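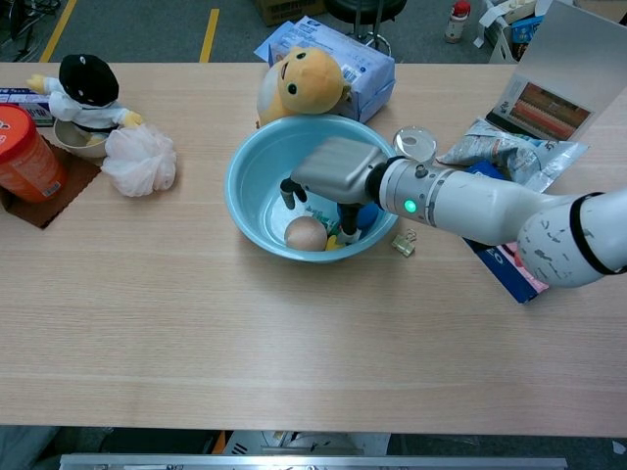
Fig. 1. Basin clearing, mixed set. Gripper over the blue basin, glass ball on the table by the rim.

From: Ruaridh MacLeish
To: jatix-grasp list
Date: 28/03/2026
Subject: Re: Re-ranking on basin trials, and the glass ball

Georges Khasawneh wrote:

> I have read the Takinine write-up twice and still cannot tell
> what the baseline was. You give 77 successes out of 132 for the
> depth-only ranker on the basin task. Is that per attempt or per
> object? If it is per object, with retries allowed, then the
> number is poor. If it is per attempt it is about what we see in
> Brastuvport with a much simpler method.
>
> Second, I do not follow how the wall penalty is computed when
> one finger has to go down between the object and the side of
> the basin. Our planner throws those grasps out altogether. Do
> you keep them?
>
> Third, what do you do with transparent objects? We dropped them
> from our set in November as the depth was useless.
>
> Georges

Georges,

Per attempt. One attempt is one closing of the fingers, whatever came before it. Retries count as new attempts and go into the 132. The per-object figure is not in the write-up and I would not compare it with yours in any case, as we stop after 2 failed tries on the same object and you carry on until the basin is clear.

On the wall penalty: we keep those grasps. Each candidate is a pair of finger paths, and each path gets its own clearance value, taken as the smallest gap between the swept finger and the fitted wall surface. The penalty is applied to the worse of the two paths only. Summing both was tried first and it pushed the ranker towards the middle of the basin whether or not there was anything there worth picking up. Fig. 1 is the sort of case I mean, one finger near the inner wall and the other down in the middle.

The wall surface is fitted once per run, before objects go in. If somebody knocks the basin afterwards the fit is wrong and the scores are worthless. There is a check for this now (compare the rim edge with the stored one, stop if they disagree) but it was not in place for the early runs. Those are marked in the log and left out of the 132.

Candidates are sampled at 300 per view. Going higher made the ranking slower and did not change which grasp came out on top often enough to matter. I have not tested lower values properly.

Transparent objects: the glass ball is in the object set but has no separate handling. The depth map gives either a hole or the table behind it. The colour branch does find it, going by the proposals, but with no usable depth the grasp height comes from the fitted floor plus a fixed offset, and that is a guess. I would not claim anything for it. Results with glass should be read apart from the rest, and the next version of the table will split them out.

Two further points that the write-up leaves vague.

Soft items (plush toys, the mesh sponge) are scored as if rigid. The fingers will close on almost any part of them, so they flatter every method equally. Thin packaging is the opposite case. A crumpled snack bag gives plenty of edges and most of the candidates on it are bad.

The small gold binder clip is below the size limit set in the sampler. It will get no proposals until that limit is changed. Please do not file this as a bug again.

The Carnegie branch has the scoring code as used for the numbers above. The main branch has since changed the order in which candidates are filtered, so it will not give the same ranking from the same seed. Use the former if you want to check my figures.

Could you send the clearance threshold at which your planner rejects near-wall grasps? I can rerun the stored candidates against it without moving the arm.

Ruaridh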